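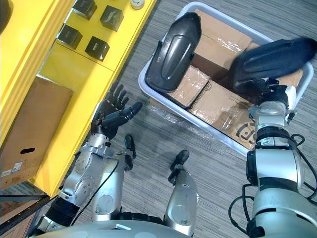
3.2 仮置き容器と棚の役割分担

小規模な倉庫兼事務所における物品の補充作業では、棚に並んだ状態と、棚に入る前にまとめて置かれた状態とが長く併存する。本節では後者を「仮置き」と呼び、棚上の配置とは別に記録した。先行するSqalliの整理では、仮置きは搬入から陳列までの短い中間段階として扱われている。しかし、われわれが調査したJatenの作業室では、仮置きのまま数日を越える物品が少なくなかった。図3では、黄色の棚の上段に小さな黒い箱が互い違いに置かれているのに対し、床の白いプラスチック容器には透明な包装のかかった茶色の段ボール箱が寄せて詰められている。前者は一つずつ上から手に取れる配置であり、後者は容器ごと動かすことを前提とした詰め方とみなした。以下、前者を「個別配置」、後者を「一括配置」と記す。

図3　棚上の個別配置と床置き容器の一括配置（Jaten作業室）

調査は7月に、Jaten、Mokoena、Eltutineの三か所で行った。対象としたのは補充用の物品およそ700点で、このうち調査期間中に一度でも容器に入れて床に置かれたものは199点であった。床置きの判定には、容器の底が床面に接していることを条件とし、台車に載ったものは含めていない。棚の最下段に容器ごと差し込まれた物品は判断が分かれたため、記録者二名の協議により棚上の物品として扱った。

個別配置と一括配置の違いは、物品の大きさだけでは説明できなかった。Mokoenaでは、手のひらに収まる程度の小箱も容器にまとめて床に置かれることが多く、棚に移すのは注文票が出た後であった。Eltutineでは逆に、大きめの箱であっても到着した時点で棚に上げ、床には置かない取り決めがあった。Jatenは両者の中間にあたり、包装を外す必要のない物品は容器に残し、棚には使用頻度の高いものを置く傾向がみられた。ただし、この区別は文書化されておらず、担当者への聞き取りでも説明は一致しなかった。

棚上には、補充対象の物品以外のものも置かれる。筆記具や梱包用の小物などがこれにあたり、本調査では「滞留物」として別に数えた。滞留物は個別配置の間隔に影響する。作業者は滞留物を動かさずに新しい箱を置くことが多く、そのため列は棚の縁に対して平行にならず、斜めにずれた並びになりやすい。Qistina Jugahの用いた整列度の指標をそのまま適用すると、こうした並びは低く評価されるが、取り出しにくいという申告はJatenでは得られなかった。このため本稿では、整列度に代えて、隣の物品に触れずに取り出せるかどうかを5段階で評定した。

容器側の評定には別の問題があった。透明な包装材は照明を反射し、箱の側面の印字やラベルが斜めからは読み取りにくい。また、容器の縁に隠れた箱は上からの観察では一部しか見えず、種類の特定には容器を持ち上げて確認する必要があった。そこで、記録者は午後3時の休憩時間に容器の中身を一点ずつ照合し、上からの観察による記録と突き合わせた。Wokiditzの在庫表は入荷単位で作成されており、容器単位の照合には使えなかったため、照合用の票は本調査で新たに作成した。票の書式と、評定が食い違った場合の処理については次節で述べる。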